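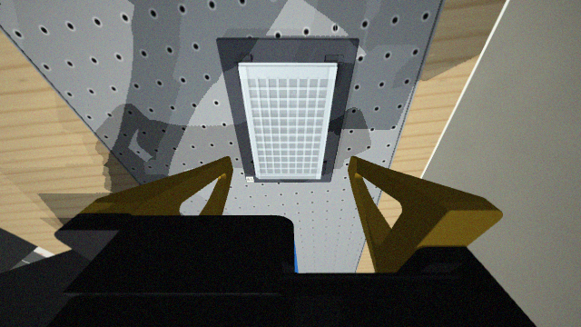
A reader wrote in after my last post to say that kerning pairs are a waste of effort in a text face, and that spacing done well should need almost none. I half agree. Flevetti, my current sans, went out for its first test with 1432 pairs, and most of them were repairs to bad sidebearings.

So I deleted the lot and started over. The n and o came first, set in long strings at 400 weight, then the straight-sided lowercase, then the rounds. I left the diagonals for last. The lowercase t had been 6 units too tight on the right in every master, and that alone explained a long run of pairs.

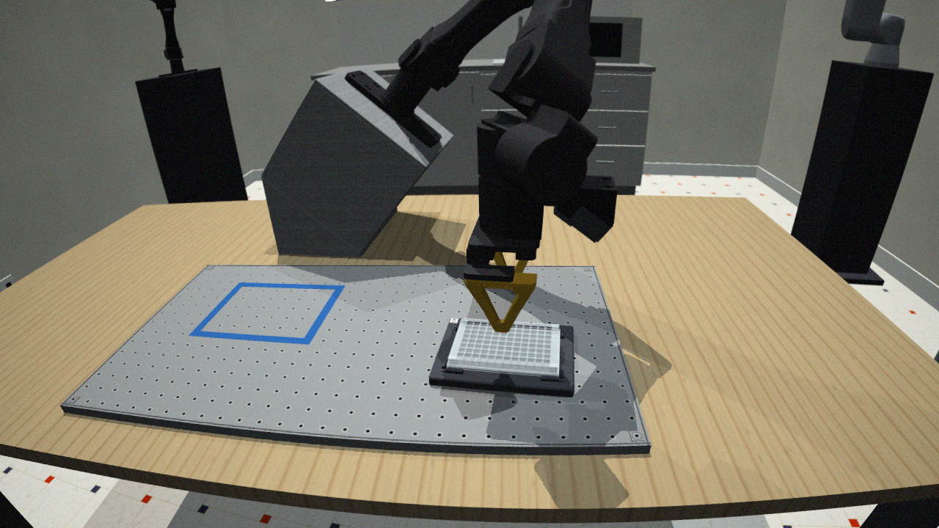 How many pairs are left? There are 219 in the regular, nearly all of them involving T, V, W, Y or a quote mark.

Classes do the rest. I keep accented letters in the same class as their base on the left side, but not always on the right – the i with dieresis needs its own entry after f and T. Skumine, the older serif, still has this wrong and will get a fix in March.
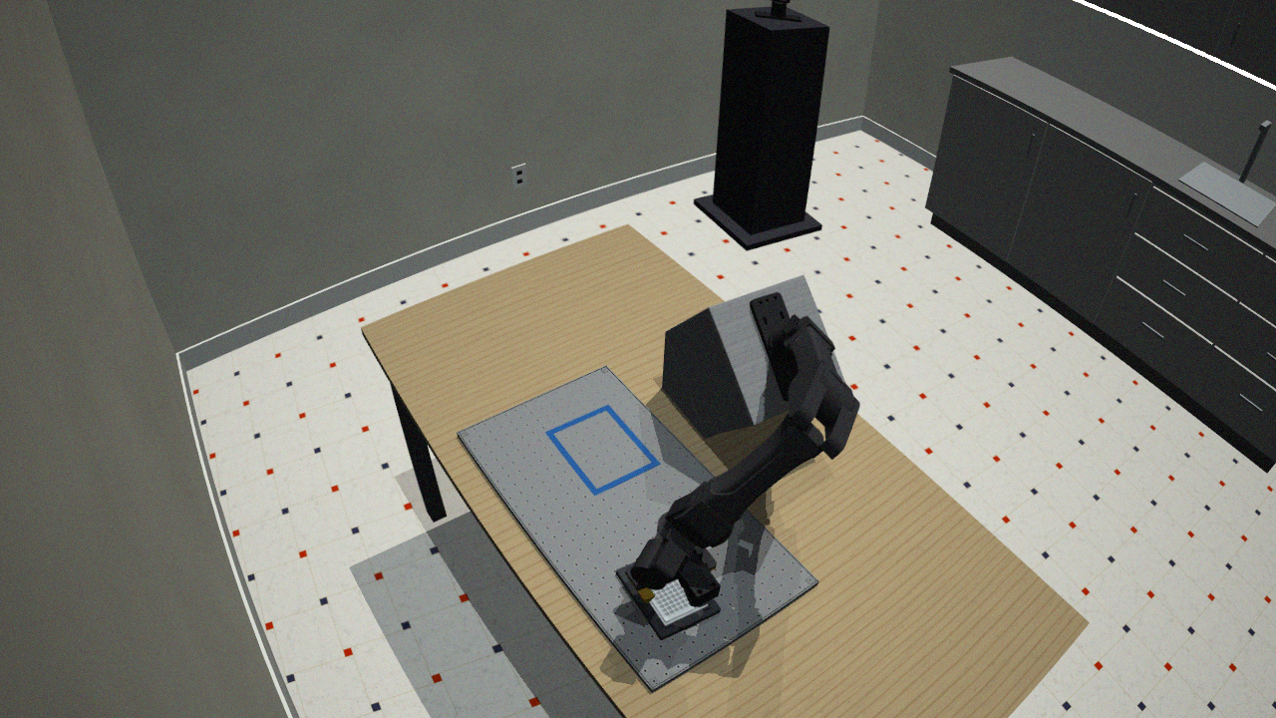 The bold is slower going. Its counters are smaller, so the rounds want less room than interpolation gives them, and I have been correcting the o by eye and then checking it against the n again. Figures are untouched so far. The tabular set can wait until the currency signs are drawn.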